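Clinics to Trade Old Blood Pressure Cuffs for New Ones

Tuesday, July 23, 2024

Flinik, which runs walk-in clinics in Huline and the towns nearby, will replace all of its hand-pumped blood pressure cuffs by March. The company is buying 433 digital monitors from Sistmont, a medical supply firm. The first 70 went to the Mercado Street clinic last week.

The old cuffs need a nurse to listen with a stethoscope while the air is let out. The new ones take the reading themselves and send it to the patient's chart. Each comes with cuffs in three sizes, and staff have been told to measure the upper arm before choosing one. A cuff that is too small can give a reading that is too high.
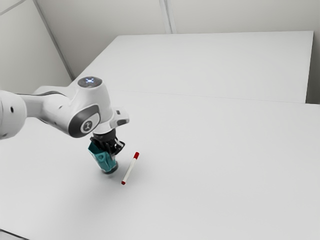

Leszek Tokarz, head of nursing at Flinik, said patients should still sit quietly for a few minutes before a reading, with their feet flat on the floor and their back supported. The arm should rest on a table at heart level. It should be a plain tabletop with plenty of free space, like the big white one in the picture, so the whole forearm can lie flat. Talking during the reading can push the numbers up.

Nurses will train on the monitors in groups of six. A session takes 35 minutes and includes a check against a hand-pumped cuff.

Each clinic will keep two of the older cuffs for patients with an irregular heartbeat. The rest will be given to a nursing school.

Patients do not need to book a new appointment. Readings already on file will stay in their charts.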